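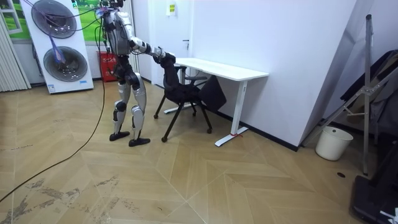
Can a robot tidy your bedroom yet? I get asked this a lot, mostly by people who are supposed to be tidying their bedroom at the time. The short answer is "a bit", and the long answer is the rest of this page. Let's start with a job you can do in your sleep: moving a chair at a desk. You grab the top of the backrest, just like the silver and black robot has done with its dark hand, and you push or pull. Easy! But an office chair has wheels, and wheels are sneaky. They swivel. Push a little too much on one side and the whole thing swings round and bumps the desk leg. You feel that happening through your fingers and fix it before you've even thought about it. A robot has to measure it, do some sums and then fix it, over and over, very fast.

And that's only the hands. If the robot has legs, it has to stay standing up too. Try this at home: stand with your feet together and push gently against a wall. Feel yourself tipping backwards? Your push comes back at you. Now put one foot behind the other and try again. Much better. A walking robot has to work all that out whenever it leans on something, and if the something rolls away, it has to work it out again in a hurry.

So which chores can machines do now?

Some they've been doing since before you were born. A washing machine is a kind of robot if you squint (my brother and I argue about this). It fills itself up, spins and stops when it's done. What it can't do is pick your socks up off the floor, turn them the right way out or notice that one of them has a crayon in it. That part is still you, I'm afraid.

Robot vacuum cleaners are pretty good as well. I have one and I call it Corkus. Corkus does the kitchen floor in 30 minutes and is very proud of itself, but it won't go up the stairs, and last July it ate a shoelace and sat under the sofa beeping until I rescued it. It's great at one job in one sort of place. Lots of machines are like that.

Shops are a bit easier than houses, because shops are neater. Imagine a shop called Nunumitz that sells nothing but tins of soup. Every tin is the same size and every shelf is the same height. A machine can learn to put a tin on a shelf quite well, and it doesn't mind doing it 303 times in a row. Now swap the tins for bags of crisps, bananas and floppy packets of tortillas. Suddenly everything is squashy or slippery or a funny shape, and the machine slows right down. Squashy things are hard! A towel is one of the worst, because it never lies the same way twice.

Houses are harder still. Have a look round the room you're in and see how many things are on the floor. I tried it in my living room and got to 138, if you count each bit of jigsaw. You know straight away which of those are rubbish, which are toys and which is the cat. A robot has to be taught, and then your house changes again by teatime.

How do you teach it? One way is to let it practise. Another is for a person to guide it through the job lots of times, so it can copy. Then you move the chair somewhere else, or use a different chair, and see if it still knows what to do. Often it doesn't at first. You were like that with spoons when you were 2, so don't be too rude about it.

Will there be a robot that can do the whole bedroom, bed and socks and all? I think so, but I don't know when, and I'd be a bit suspicious of anyone who gives you an exact date. Until then, you'd better pick up that towel.

Something to try: ask a friend to be the robot and put a blindfold on them. Tell them, using only words, how to push a chair under a table. You aren't allowed to say "just push it in". Go slowly and watch out for toes!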